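4. Data and Measures

4.1 Hold records

The hold data come from two public library systems, Lorance and Hopkin, both of which ran the Plorex circulation package for the whole study period. Plorex writes one line to its log each time a patron places, suspends, cancels, or fills a hold. We received these logs with patron numbers replaced by random keys, and the keys were drawn separately for each system. A patron with cards in both places is therefore counted as two patrons. We have no way to correct for this.

After removing DVDs, music, magazines, and museum passes, the logs cover 3,922 adult fiction titles with at least one hold in each system. Large-print and audiobook editions were kept as separate records at this stage and were merged later, as described in Section 4.3. Children's and young adult titles were left out. School reading lists drive demand for these in ways that the present model does not handle.

A hold queue is defined as the set of unfilled, unsuspended holds on a title at midnight. Suspended holds are a small problem. Both systems let patrons freeze a hold and keep their place in line, so a title can have a long list of names and a short wait. We exclude a frozen hold on each night that it is frozen and count it again when it is released. Patrons who freeze a hold and never release it are treated as cancellations on the date of their last log entry.

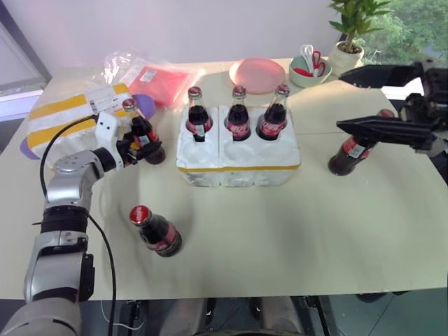
Queue length on its own says little about waiting time unless the number of copies is known. Lorance adds copies of popular titles under a fixed rule, with one copy ordered for each 10 holds. Hopkin has no written rule and leaves the decision to the selector for adult fiction. We use holds per copy as the main measure in both systems and report raw queue length only in the robustness checks. Copies on order are not counted until they are given a barcode, and copies marked lost are dropped on the date they are so marked – not on the date they were last checked out, which may be much earlier.

4.2 The sales list

Sales rank is taken from the Grendetti list, a weekly ranking of adult fiction compiled from the registers of reporting bookstores. The list runs to 200 places. It gives rank only, with no unit counts, and this limits what can be said about the size of the gap between one place and the next. Following common practice we enter rank in logged form. A title that leaves the list and returns is given two spells, and a flag marks the second as a return.

Three features of the list affect the merge. First, it is dated by the week of publication, while the sales it reports are from the week before. All ranks were shifted back one week. Second, paperback and hardcover editions are ranked separately, so a title may hold two places at once; we keep the better of the two. Third, the list does not report where bulk orders were made. A book that enters high and is gone the next week may reflect one large purchase, and such titles were kept in the main sample but removed in a second set of estimates.

4.3 Matching

Library records and sales records do not share a common key. ISBNs were of limited use: the systems often attach several to one catalog record, and reprints of older novels sometimes carry an ISBN that the sales list has never seen. Matching was done on a cleaned title string and the author's last name, with subtitles, leading articles, and series labels such as "a novel" removed.

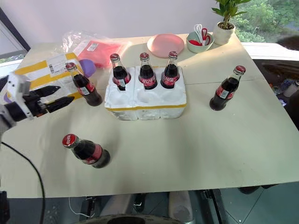
Pairs with an exact match on both fields were accepted. The rest were scored by string distance and then reviewed by hand. Domenica Berchtold carried out the review and kept a written log of every rejected pair, which allowed us to rerun the merge under looser rules. Most of the difficult cases were of three kinds: novels retitled for a film edition, omnibus volumes that contain a listed title, and pen names used in one source but not the other. Omnibus volumes were dropped. Film editions were joined to the original record, and the date of the new edition was kept as a separate variable.

The final matched sample contains almost 3,000 titles. Unmatched titles are older on average and have shorter queues, so the matched sample leans toward recent books. Readers should keep this in mind when looking at the backlist results in Section 5.4, where the cell sizes are small in both systems.
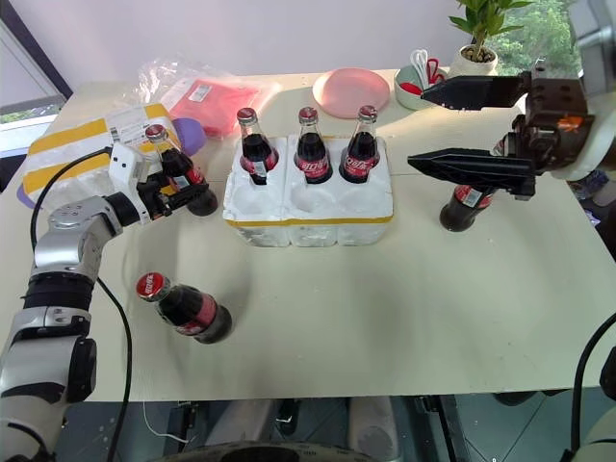 Figure 1. Two robotic arms, six glass cola bottles, and a white foam bottle carrier on a light beige tabletop.

4.4 Timing of the two series

The main question is whether holds lead sales or follow them. Holds can be placed before a book is published, as soon as the order record is visible to patrons, while the Grendetti list can rank a title only once it has been sold. A simple comparison of first dates would show holds leading in nearly every case for this reason alone. We set the clock to zero on the publication date and treat earlier holds as a fixed starting stock, entered as a control.

Lorance loads its order records in one batch a month. Hopkin loads them as orders are placed. The difference appears in the raw series as a sawtooth pattern for Lorance in the weeks before publication, most visible among July releases. It does not carry over into the weeks after publication, and smoothing the Lorance series with a four-week average leaves the estimates in Section 5 unchanged in sign. The cleaned title strings and the merge code are given in the supplement, in the version of September 2026. The hold logs themselves cannot be shared under the terms set by the two systems.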